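Search this diary Go
Last updated: June

Saturday, late

Hauled the empties to Bramwell again. Two bags, one of which I put down too hard on the sidewalk, so now I have a bag of empties and a bag of empties with a chipped one in it. The machine wouldn't take the chipped one. It thought about it for a while, turned it around and pushed it back out at me. Fair enough, I suppose, but I still had to carry it home, and a bottle with a sharp edge is a stupid thing to have in a tote bag on a crowded bus.

I've been doing this since the end of winter and I want to write down what I think before I get so used to it that I stop thinking anything. The scheme is called Kikora. You buy milk or juice or seltzer in a Kikora bottle, you pay a deposit, you bring the bottle back, it goes off to be washed and filled again. There's a flyer with a drawing of a bottle walking around in a circle on little legs. Everybody at work says how nice it is. It is nice. My question is whether it does anything.

The flyer at the store has been changed. It used to say "Join your neighbors!" and now it has numbers on it. Pundenport has returned 3367 bottles, it says, and 798 households have joined. I think I was meant to be impressed by both, and I was, until I was standing at the bus stop with nothing to do and divided one by the other. That's a little over four bottles per household. Since winter! I've brought back more than that in a single trip. So either a small bunch of us are doing all the carrying, or a lot of people signed up for the free first bottle and now have a flower vase. I would bet on the vases. There are two of them on my own stairs.

And the trucks. The washing plant is in Fulberg, which is 100 miles from here, and the flyer never mentions that. I only know because it's printed on the crates. So the bottle rides to Fulberg empty and rides back full, and glass is heavy, and the truck presumably isn't powered by the drawing on the flyer. I asked at the customer desk if anyone had worked out what the driving does to the sums. The kid at the desk said it was "all factored in." I asked where I could read it. He gave me the flyer.

I don't want to be the sort of person who sneers at the one decent thing a grocery store does. I'd like it to work. I grew up with a crate of empties by the back door and nobody thought it was saving the planet, it was just where the bottles went. You got a few coins and spent them on candy. But that plant was across the river and you could smell it when the wind was wrong. The distance is the part that bothers me, and so far no one has talked me out of being bothered.

The other thing that bothers me is the price. The deposit you get back, fine. But the seltzer itself costs more than the same amount in a can, even once the deposit is taken off, and when I mentioned this at lunch I was told that it tastes better out of glass. People say this with such confidence. It's the same with cola, there's always somebody who swears that cola from a glass bottle is a different drink, and they get a faraway look and start in about some gas station in the summer when they were nine. I've heard the cap has something to do with it. I've heard it's the thickness of the lip. My own view is that a drink out of glass is usually colder and you paid more for it, so you pay attention. 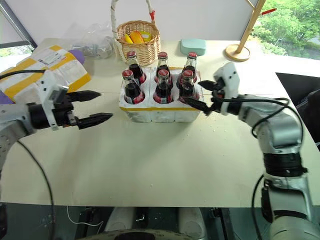
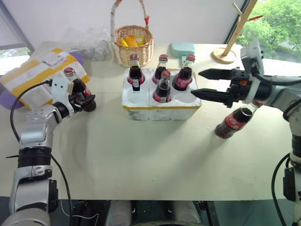 Cola in glass, red caps on.

Does a returned bottle have to be spotless before the store will take it?

A quick rinse is enough, with the cap off, because the bottles are washed again before they're filled.

I got that from the back of the flyer, the only part of it that tells you anything you can use. I had been scrubbing mine. Hot water, dish soap, the long brush, the works. All those milk bottles lined up on the rack every Sunday night for months, and then they get washed again anyway. I feel a bit of a fool about the hot water. If you're going to be suspicious about somebody else's trucks you ought to look at your own water heater first, I guess.

The labels are another small mystery. Some soak off in a minute and some will not come off with anything. I used to pick at them while I was on the phone. The flyer doesn't say a word about labels, so I've decided to leave them alone and see if the machine minds. Today it didn't.

Then there are the points. You get ten for each bottle, on top of the deposit, and when you've got 300 you can have a tote bag. That is thirty bottles for a bag, and the bag has the walking bottle on it. I already own so many tote bags that I keep them inside another tote bag on the back of the kitchen door. I can't think of a worse prize for people who are supposed to be doing this to cut down on stuff. Why not just take the points off the price of the seltzer? I put that in the suggestion box in April. I haven't heard anything, and I notice the box is now behind the barbecue charcoal.

I did look things up tonight, for an hour or so, so as not to be only grumbling. It was less help than I'd hoped. Every page I found was either selling glass or selling cans. The glass people say a bottle can go around and around and the cans people say a can weighs next to nothing, and both of those seem true to me, and neither one tells me what happens in a town this size with a plant that far off. The one thing they did agree on, sort of, is that a refill bottle has to make the trip a good many times to pay for having been made so heavy in the first place. How many times depends on who you ask. So those vases matter! If most of the bottles go out once and end up holding daffodils, then what we have is a very expensive way of handing out vases.

What would change my mind: a number for how many trips the average bottle makes. Kikora must know it. The bottles have a code on the bottom and the machine reads it, because it beeps and hesitates. So somewhere there's a list. They were happy enough to print how many households had signed up, which is a number about leaflets. I wrote to the address on the crate to ask. Kept it polite. I said I was a regular customer and would be glad to keep going, and could they tell me the average. I'd be surprised to get an answer and more surprised if the answer had a number in it, but I've been wrong about customer service before — the shower people sent me a whole new handle.

Meanwhile I'll keep hauling. I noticed this evening that I had more or less decided that before I started writing, which makes the rest of this look like showing off. The truth is I like the clank of it. I like the machine, even with its moods, and I like the slot where the coins used to come out and where it now prints a slip I always lose. And the milk is good. I can't tell if the milk is good because of the glass or because it's from a better dairy, and I tried to settle it last week by pouring some into a plastic cup and some into a tumbler and tasting them with my eyes shut. I got it right twice and wrong twice. Then I'd had a lot of milk and had to stop.

Things I need to do: wrap the chipped bottle in newspaper and put it in with the regular glass. Find out if the store on the hill is going to get a machine too, since the bus from there doesn't stand for ten minutes at the light. Stop scrubbing. Look for the April slip, which I'm nearly sure is in the pocket of my raincoat, and it's good for a month and it's June, so probably don't bother.

Also the basil has gone leggy and I left the window open all afternoon with the rain coming in sideways. Sill is soaked. Towel down, will look at it in the morning.

Get new entries by email. Enter your address. We use cookies to remember your settings. Accept Manage choices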